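Joron Felt Pads and Glides for Hard Floors

Home > Floor care > Furniture feet > Joron

We've stocked plenty of felt pads at Ronport over the years and most of them do the same thing: fine for a month, then they slide sideways, pick up grit and leave a sticky ring on the boards. The Joron set is the first one that made Naheed in our warehouse go home and redo every chair in her house (and then her mum's!). The felt is dense pressed wool, 800 grams to the square metre, and you can feel the difference the moment you pinch it. Cheap polyester pads squash flat under your thumb. These push back.

They're made for laminate, timber, vinyl plank and tile. On carpet they're no use at all, so please don't buy them for carpet.

What comes in the pack

14 round stick-on pads, enough for three chairs with a couple left over
One sheet of uncut felt with adhesive backing, for odd shapes
Alcohol wipes
A small card with the sizing circles printed at full scale, which you can hold up under a leg before you peel anything

Colours are oatmeal, charcoal and a warm brown. Charcoal is the popular one and disappears nicely under dark legs.

Choosing between pads and sleeves

Legs with a flat foot wider than a five-cent coin are happy with the stick-on pads. Slender legs are a different story, especially metal ones that taper down to almost nothing, as there's just not enough surface for glue to hold on to. For those we sell the Joron Sleeve, a clear stretchy cup with the same wool felt bonded into the base. It grips up the leg, so a sideways shove can't peel it off.
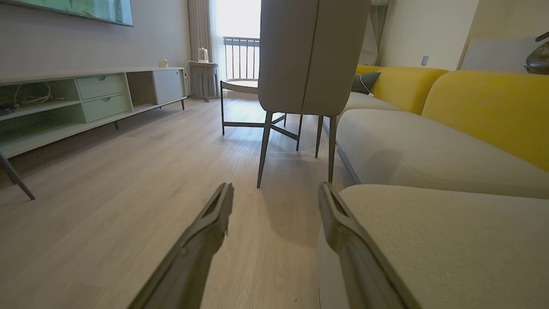
Dining chairs get the hardest life of anything in the house. They're dragged out, tipped back, shoved in with a hip while you carry plates, and all of it happens with someone's weight pressing down. If you're only going to do one room, do the dining room. Parveen Rind, who looks after our returns, reckons nearly every worn-out pad she sees came off a dining chair, and usually off the back legs.

Armchairs, sofas and sideboards move far less but weigh a lot more. Use the uncut sheet for these and cover the whole foot. A small pad in the middle of a big foot gets crushed, and then the edge of the foot touches the floor anyway.

Fitting them

Turn the chair upside down on a towel. Scrape off the old pad and every bit of old glue (a plastic scraper and a dab of eucalyptus oil does it beautifully). Wipe the foot with one of the alcohol wipes and let it dry properly. Peel, press hard for 30 seconds, and then the bit everyone skips: leave the chair upside down overnight. The adhesive needs the time. We know you want to sit on it.

Sleeves are easier. Warm them in a bowl of hot tap water, dry them, roll them on, done before the kettle's boiled.

While the furniture is out of the way, run a vacuum with the soft brush over the whole floor. Felt is wonderful at holding on to sand, and one grain under a pad will draw a line across a board every time the chair moves.
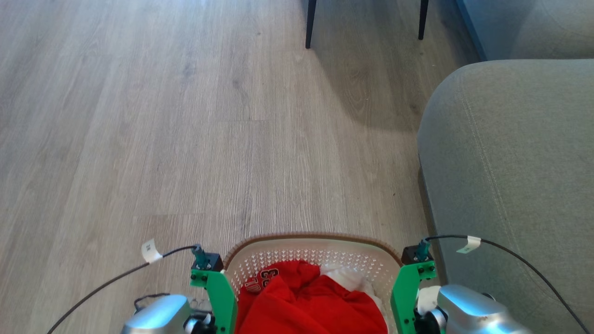 Looking after them

Brush the felt with an old toothbrush every few weeks, more often if you live near the beach or have a dog. Hair winds around sleeves in particular. If a pad has gone hard and shiny it's finished, so peel it off and fit another. Don't soak them, and go easy with the steam mop near the legs, as heat softens the glue.

Questions we get a lot

Will they make my chairs wobble?
A pad adds a little height, so put one on every leg, all the same thickness. A chair that rocked before will often still rock, and a second layer cut from the sheet under the short leg fixes it a treat.

Do they fit square legs?
Pads, yes, trimmed with scissors. Sleeves will stretch over a small square leg but look a bit silly.

Are they quiet?
So quiet! Our upstairs tenant, Kamran Sethi, asked if we'd stopped using the tea room.

Can I use them on bar stools?
Yes, though check the footrest bar if your stool has a low one that touches the floor. Cut strips from the sheet for that.

Sleeve sizes

Small: legs 12 to 16 mm across
Medium: 17 to 22 mm
Large: 23 to 30 mm

Measure at the very bottom of the leg. If you land between two sizes, take the smaller.

Page updated Aug 3, 2021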